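Willton Low Shoe Cabinet, Two-Tier, Open Front
Sold by Radwan | Item 535 | Brown wood-grain finish
Page last updated 31/01/2021

Home > Hallway > Shoe storage > Low cabinets

There are two kinds of household. One keeps its shoes on a rack. The other keeps its shoes in a heap by the door and calls the heap "the hall." The Willton is for the second kind, on the day it decides to become the first.

It is a plain, low, open cabinet with a flat top, one shelf across the middle and a space at the bottom. It has no doors, which means no door for the dog to learn to open and no hinge to squeak at 6 a.m. It also means that whatever you put in it will be seen by everyone who comes to your home, so you may want to think about those gardening clogs. 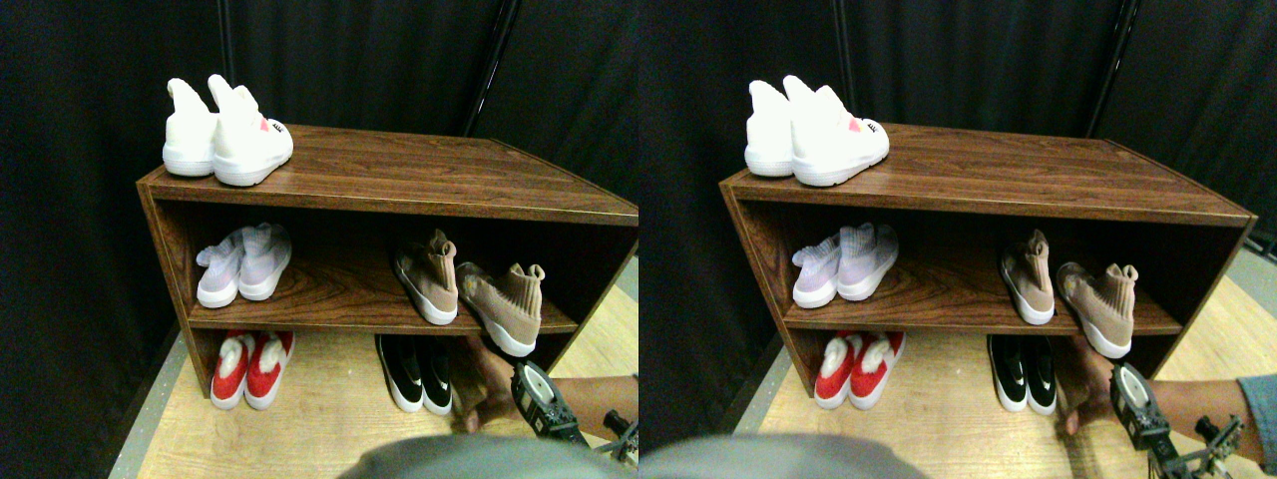
We get asked whether you need to be a tidy person to own one. You don't. The Willton has no dividers, pegs or little molded footprints telling you where the left one goes. Shoes can be parked toes out, toes in, sideways or in the general direction of the shelf. The cabinet has no opinion. Your mother-in-law may have one, but she isn't included.

What goes where

Use the top for the pair you wear most, or the pair you most want noticed. Keep boots and other tall things up there too, as nothing above will squash them. The middle shelf suits sneakers, flats, slip-ons and anything else that ends at or near the ankle. The bottom is the place for shoes that come home with half the park on them. It sits low, so a broom gets to the mess without much of an argument.

If you have bought from our Wudon range before, the Willton is the shorter, calmer relative. The Wudon has drawers, and drawers are where single flip-flops go to retire. We still sell it. Some people like a mystery.

Sock shoes, and what to do about them

Half the emails we got last July were about knit sneakers with a collar like a sock. They are lovely to wear and a nuisance to store, being floppy at the top and heavy at the bottom, and they fall over on a wire rack as if they had fainted. A solid shelf gives the sole somewhere to stand.

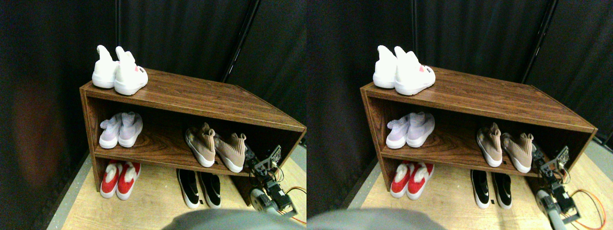

Leave a little air between pairs if you can. It makes them easier to grab, and the shelf stops looking like a train at rush hour. The lavender pair and the tan pair on the middle shelf have a stretch of bare wood grain between them, and that is a good amount of elbow room for shoes with slouchy collars. You can fill the gap, of course. You will fill the gap. Everyone buys one more pair the week the cabinet arrives.

Putting it together

The Willton comes flat in one box with 4 side and shelf fixings, a bag of dowels and a sheet of instructions rewritten by Haris Janevski, who runs our returns desk and was tired of explaining the old ones. Build it on its back, on a rug. Don't tighten anything fully until both ends are on. If you have a dowel left over, you have missed a hole, and it will be the one you can no longer reach.

Cleaning

Wipe with a damp cloth, then a dry one. Skip polish on the shelves unless you want your shoes to travel. Let wet soles drip on the mat first – the finish will put up with a splash, but it isn't a shower tray.

Good to know

Put it on a level floor. Don't sit on it to tie your laces. We know it is exactly the right height for that, and we know you'll do it anyway, but it is a shoe cabinet and we won't replace one that has been used as a bench. For sitting, see the Endow hall bench, which costs more and holds fewer shoes.

Questions we get

Does it come in white?
No. We tried a white one, and then people walked near it.

Can I stack two?
Please don't. Set them side by side and call it a wall unit.

Is the back open?
The back is closed in, so shoes can't slide off behind it.

Will it take size 14s?
Yes, placed at a slant. Your feet are probably used to that sort of thing.

Delivery and returns

Delivery is to your door, and up the stairs if you ask when you order. You can send it back unbuilt in its box. Built ones we'll take back too, less a fee, provided the shoes have been removed. We mention this from experience.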